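The Wardrobe at the End of the Stairs

Barbara Michalski packs the way other people file taxes: late in the evening, with a pencil, muttering. She spent years in the costume store at the Krajewska theater before retiring to Clestholm, and she has never put a garment into a suitcase without laying it out on the bed first.

"A hanger lies to you," she says. "Everything looks decent on a hanger. Put it flat and you find out what you own."

What she owns, by her own count, is 177 pieces of clothing. She knows the number from an insurance form, and she would like it to be smaller by October, when she moves into her sister's apartment in Nidov. The closet there is 2 feet wide. Her sister regards this as generous.

So we talked over the bed, with the black pile first. Black, she told me, is where people cheat. They keep five of the same thing and call it a wardrobe.

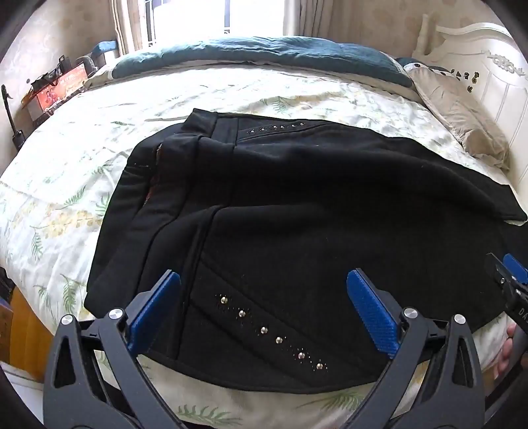 "Studs I can forgive," she said. "Studs mean somebody made a decision. The plain ones I have to argue with."

Her rule for heavy fabric is to find the seams before making any fold. A fold that follows a seam will behave itself in a box. One that crosses a seam leaves a ridge, and you will be steaming that ridge at eleven at night before somebody's wedding. Anything with metal on it gets tissue over the metal and goes in last. She buys the tissue in packs of 400 sheets and admits to having opinions about the brand, which I was allowed to hear in full.

Her neighbor Remigiusz Mazurek came up halfway through to ask about a ladder and stayed to be unhelpful. He moved here with one bag and thinks the whole business could be done in an afternoon.

"He folds his shirts over his arm like a waiter," she said, while he was standing there.

"They're shirts," said Mazurek.

I asked why she does it all on the bed, when she has a perfectly good dining table. The table is too high for her shoulders, she said, and too narrow for a coat. The bed gives her room to walk around a thing and dislike it from several angles. It also sets a deadline, as she has to sleep there.

The bedspread itself is going to Nidov. On this she would not negotiate. Her sister prefers gray.

"It has leaves on it. It has yellow flowers. She can close the door."

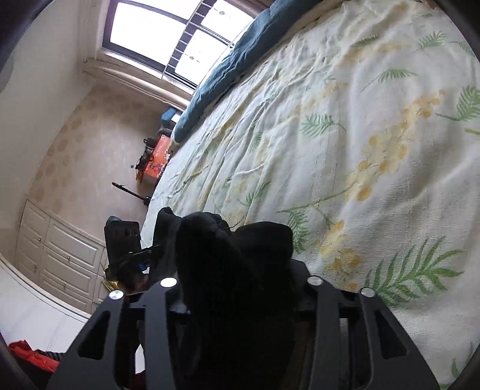

What Goes in the Rollon Boxes

The boxes came from Rollon, a moving outfit that charged her 913 for the job and has so far delivered cardboard.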